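Noise and Reading Time in Shared Study Rooms

Project report, Drellgate College, Introduction to Research Methods
July 14, 2019

1. Background

Students at Drellgate often say they can't read in the shared study rooms because of the noise. The college has two kinds of room. The older ones in the Gircombe building have hard floors and bare walls. The newer ones in Yang Hall have carpet and ceiling panels. We wanted to find out if people read more slowly in the older rooms, and if they remember less of what they read.

Earlier work we read for the course mostly dealt with open offices. It agreed that speech is more distracting than steady noise such as a fan. We found less on short reading tasks, so we kept our own test short and simple.

2. Method

We ran the test over two weeks in June. Each person read one passage of 618 words and then answered 8 short questions about it without looking back. The passage was a plain account of how canals were dug and filled. We picked it because none of us knew much about canals, and we guessed our readers wouldn't either.

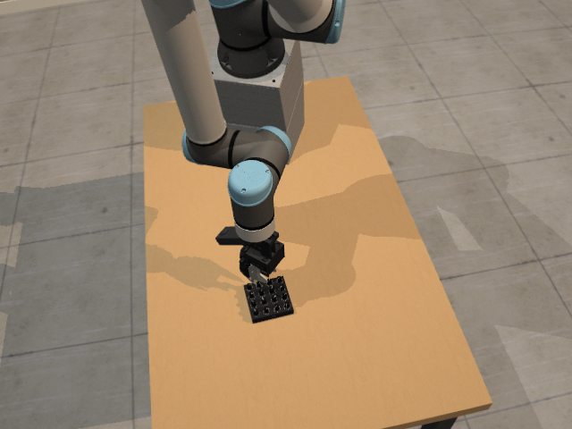 Reading time was taken with a stopwatch, starting when the page was turned over and stopping when the reader put a hand up. Half the readers sat in Gircombe and half in Yang Hall. All sessions were held between lunch and the end of afternoon classes, when both buildings are in normal use. We did not play any sound. The readers heard whatever was going on in the room and the hallway at the time.

A sound level meter stood on the windowsill in each room. We wrote down the reading once a minute. Times and scores went into Clokon, the spreadsheet program used in our computer lab.

We had 70 readers in total. Sheets from 7 of them were left out because the reader stopped partway through or answered only the first page of questions.

3. Results

The Gircombe rooms were louder, as expected. The gap was largest between classes, when people were walking past the door. During class time the two buildings were closer than we had thought they would be.
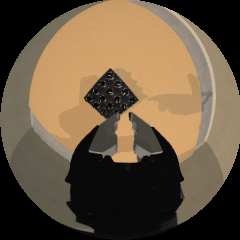 Figure 2. Block on the tabletop, with shadows across the middle.

Reading times were slightly longer in Gircombe. The spread inside each group was wide, though, and a few very slow readers pulled the Gircombe average up. With the middle value in place of the average, most of the difference goes away.

Scores on the questions were close to the same in both buildings. The question about lock gates was missed by most readers in both places, so we think it was badly worded.

4. Problems with the test

We did not ask how well people had slept or if they had been in the room before. A regular user of Gircombe may be used to the noise. Readers also chose their own seats, and the ones near the door probably had a harder time – we should have marked seats on the answer sheet.
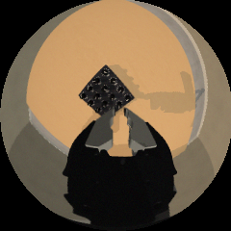
Figure 3. Tabletop seen from above, with the gray rim along the right side.

The meter gives one number for loudness and says nothing about what the sound is. A door closing and two people talking can give the same reading. We made short notes on this, but each of us wrote them differently and they could not be compared.

5. What we would do next

We would use two passages and have every reader do one in each building, with the order switched for half of them. The lock gate question would be replaced. We would also agree on a short list of sound types before starting, such as talking, footsteps, doors and chairs, and mark them on a printed form.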